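Is It Worth Fixing Old Office Computers? Findings and Doubts
Student project report, second semester

3. What we were told

The idea that repairing a computer always beats replacing it gets repeated so often that our group assumed somebody had checked. We spent most of December looking for the checking. There was less of it than we expected.

Our starting point was a flyer from Brista, a refurbishing firm, which says a reused desktop "saves money from day one." We asked what the figure was compared to. The reply said the price of a new machine. It left out labor, spare parts, storage, and the machines that get taken apart and never go back on sale. That is a lot to leave out.

4. The Fledside records

Fledside, the reuse center across the river, let us read its intake log for one year. It lists 3,907 items. Of these, 839 were desktop computers, and the rest were monitors, printers, phones and a great many loose cables that somebody had logged one by one.

The log says what came in. It does a poor job of saying what went out. A desktop marked "done" could have been sold, given away, stripped for parts or sent to scrap, and the staff agreed that the word had been used for all four. So when the center's own poster says most desktops "find a new life," we can't say that is false. We also can't find anything in the log that makes it true.

5. Costs

We tried to work out a fair cost for one repair. Gudent sells used memory and power supplies, and its prices are easy to find. Labor is the hard part. Fledside does not record hours by machine, so we followed 16 desktops ourselves over two weeks and wrote down the time spent on each.

Two things stood out. Testing took longer than fixing. And the machines that took the longest were often the ones that ended up as parts, because people kept trying one more thing before giving up. A cost figure that only counts the successful repairs hides all of that time.

Sixteen machines is a small sample and we picked them by what was on the shelf that morning. We would not trust anyone else's claim based on it, so we are not making one.

6. Energy

The Sárközi guide, which our course uses, says an old desktop should be kept running as long as possible. It may be right for a computer used an hour a day. For one left on all night in an office, we are less sure. The guide gives one answer for both – and does not say how long the machine is assumed to be on.

7. Design

Older office towers do have one thing going for them, and that is access. With the side panel off, the inside is open to work on.

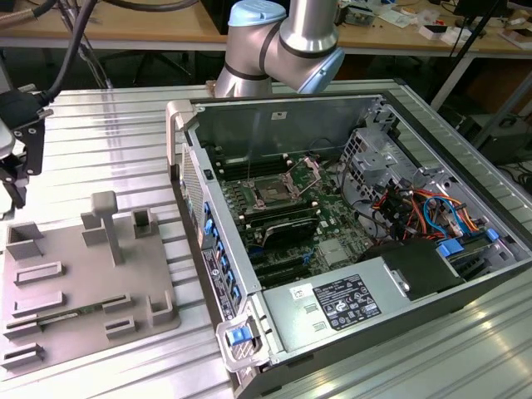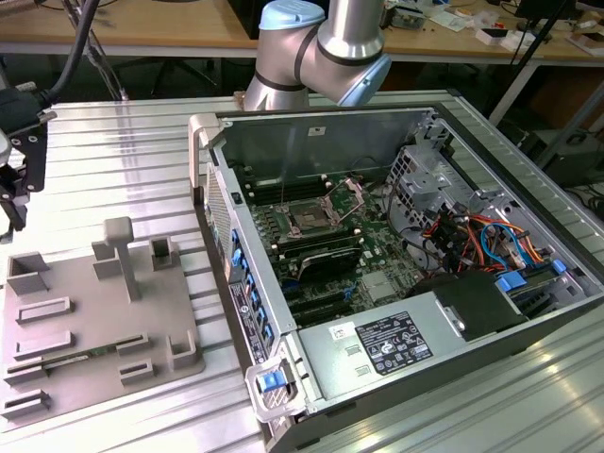
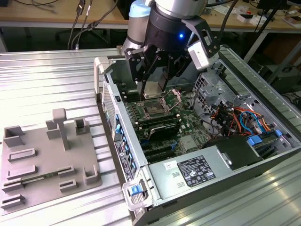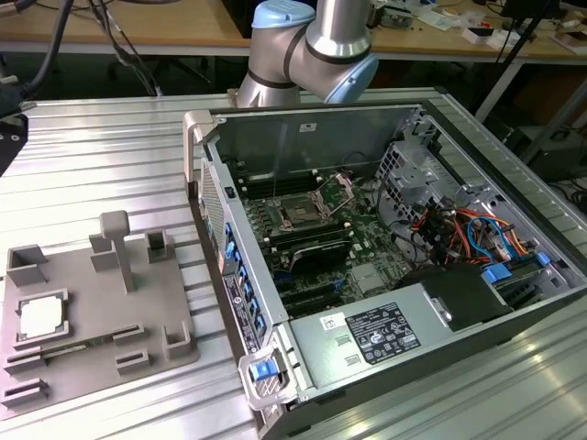

Fledside read a draft of this report and objected to section 4. Its reply said that "done" was never meant to be a sales figure, that the log was set up to keep track of shelf space, and that a separate column for where each item goes will be added this spring. It also asked us to say that the poster was printed before the current log was started. We have left section 4 as it was and are glad to add the reply. If the new column is filled in, next year's group should ask for it before they ask for anything else.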